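Shared cells and light objects: what do you write in the procedure?
Forum index > Collaborative work > Rules and good practice

gantry_left
Posted 4/2/25
We are redrafting the bench procedure for our two-arm table at Prarnon. The old text covers single-arm work only. Two questions. First, do you set a minimum distance between the grippers over a common target, or leave it to the planner? Second, do you cap closing force for soft items? Our draft says 40 mm and no cap.

kelvinbridge
40 mm is tight if your cables run outside the arm. We use 90 mm measured from the outermost point, cable included. Measuring from the fingertips gives you a figure that means nothing once the wrist turns.

torque_ledger
Disagree with a fixed figure. A distance rule only works if both arms share one base frame and somebody has checked it this month. We write a zone rule: one arm over the box at a time, the other waits outside with its fingers open. Easy to audit from the log.

gantry_left
A zone rule slows the cycle, though. Kullero run theirs without one.

torque_ledger
Kullero also have a 200 mm gap between targets. You have one box in the middle of the table. Not the same case.

ocampo_bench
On force: put the cap in. Paper will not break a finger, but pressing down into the table with a closed gripper loads the wrist, and the operator sees nothing wrong until the zero has shifted. Our text reads "contact with the table surface shall be treated as a stop condition unless the task sheet permits it". The Ocampo template has the same wording, if you want it laid out.

kelvinbridge
Stop condition is too strong. You cannot pick a flat or crumpled item without some contact. Slow down and limit, yes. Stop, no.

ocampo_bench
Hence "unless the task sheet permits it".

kelvinbridge
Then every task sheet will permit it and the clause is dead.

gantry_left
Fair point. Revised draft, section 6: one arm over the box at a time; the waiting arm stays open and clear of the opening; table contact allowed at reduced speed with a force limit stated on the sheet. I have kept the Gokberg numbering so the old cross-references still work. The layout it has to cover is one open carton between the arms, flaps folded out, with paper balls to either side. 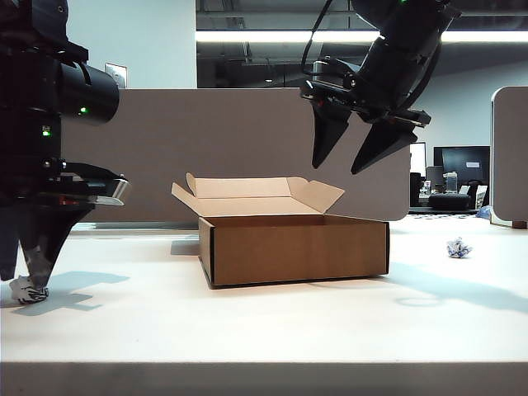 The flaps are what I have not settled. Measured from the carton wall, the zone leaves them outside, and I would prefer to take it from the flap edges – comments on that wording before I send it round, please.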